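Notebook — Stumo dye bench
03/07/2026

Lightfastness and crocking, maroon cotton velvet from Gostetti. Same construction as the September lot, new dye house. Abena Quartey cut the swatches before I got in. Warp direction is marked on the back of each one in white chalk, pile up.

Dry crock first. Cloth under the finger, standard stroke, read against the gray scale under the D65 lamp. Dry reads 4 on every swatch. Wet reads 2 with the pile and 2-3 against it. The September lot never went below 3 wet, so either the rinse was short or the fixative was left out. Gostetti's sheet lists the fixative but gives no bath temperature. 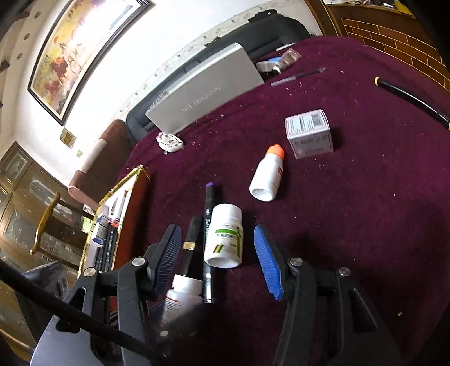 Page last changed: see revision list, entry 81

Repeated the wet crock after a cold rinse, ten minutes, no detergent. Rinse water came off pink for the first two changes and clear after that. Air dried overnight on the rack, pile brushed once. Wet reading went up to 3 both ways. That points to loose dye on the surface and away from a bonding problem, but one rinse on small swatches is thin evidence.

Spectro readings taken at 570 nm as well as full sweep. The drift between swatch A and swatch D is larger than I like. Abena thinks D came from near the selvage. Check the cutting plan before blaming the bath. 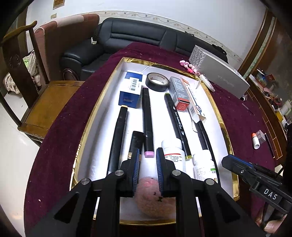 and the selvage on this construction always takes up more dye, so a reading from there should not go into the average. I have left D in the table and struck it from the mean. Recut D from the center of the width on Monday.

Abrasion: Arnis tester, head 2, checked at 2000 rubs. Pile flattened, no ground showing. Color change 4. Backing intact. Head 1 still squeaks — grease it or stop using it. 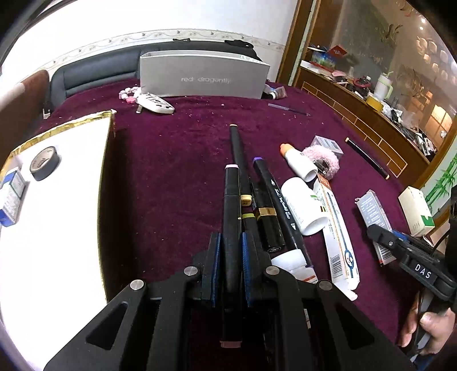

Markers on the burgundy tablecloth.

To do:
Ask Gostetti for bath temperature and rinse time.
Recut swatch D, rerun spectro.
Send the Ansah order a hold notice until the wet crock is settled. They want it for table covers, so wet transfer matters more to them than light.
Gray scale card is getting dirty at the 3-4 step. Order another.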